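Livraria > Referência > Nomes e sobrenomes > Dicionários

Pesquisar no catálogo Digite título, autor ou ISBN Buscar

Sestidwood - Dicionário de Sobrenomes de Ofício
Brândușa Olteanu
Editora Truvden, capa dura, 431 páginas

Quem já ficou preso numa página de desambiguação, pulando de um sobrenome para um substantivo e dali para uma aldeia de que nunca ouviu falar, vai entender o nosso entusiasmo com este livro! Brândușa Olteanu reuniu sobrenomes nascidos de profissões em seis línguas europeias e contou a história de cada um com uma clareza que dá gosto: a palavra de origem, o ofício, as grafias que foram aparecendo nos registros e as formas aparentadas nas línguas vizinhas.

Um Ferreira, um Herrero e um Smith ficam a poucas linhas de distância, com remissões que funcionam nos dois sentidos. Dá para abrir em qualquer página e perder a tarde inteira (aconteceu com mais de uma pessoa aqui na loja). Os verbetes longos são os melhores, principalmente os de moleiros, oleiros e tecelões, em que a autora discute as hipóteses concorrentes e diz com franqueza qual delas acha fraca.

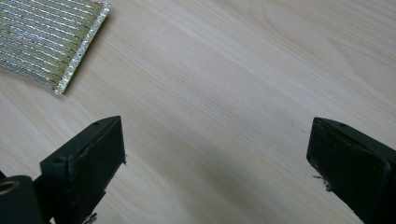
A nova edição saiu em agosto de 2025 e traz 204 verbetes inéditos, quase todos de ofícios do mar e das minas, que faziam muita falta na anterior. O índice remissivo também foi refeito - agora se procura pelo sobrenome, pela profissão ou pela língua, e as variantes sem acento aparecem junto da forma principal. Para quem faz genealogia com documentos antigos, só isso já é uma alegria.

O apêndice traz 60 sobrenomes que parecem vir de um ofício e têm outra origem. É a parte mais divertida do volume, e a que mais provoca discussão em almoço de família!

Sobre a edição: costura firme, fitilho marcador, papel creme sem brilho e corpo de letra generoso. As abreviaturas estão explicadas na guarda, à mão durante a consulta. Quem tem o volume Cosgrove, da mesma coleção e dedicado aos sobrenomes de lugar, pode colocar os dois lado a lado na estante, pois o formato é idêntico. O terceiro, Vustthorpe, sobre apelidos que viraram nome de família, ainda está em preparação.

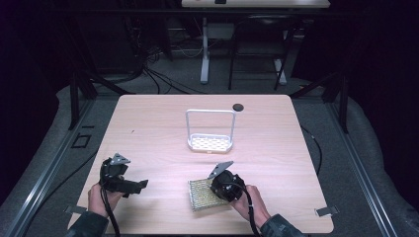 Preciso saber outras línguas para usar o dicionário?

Todos os verbetes estão em português, e as palavras estrangeiras vêm traduzidas logo na primeira linha, com uma indicação simples de pronúncia.

Despachamos em embalagem rígida, com cantoneiras. A edição anterior continua disponível enquanto houver estoque, sem o apêndice e com o índice antigo.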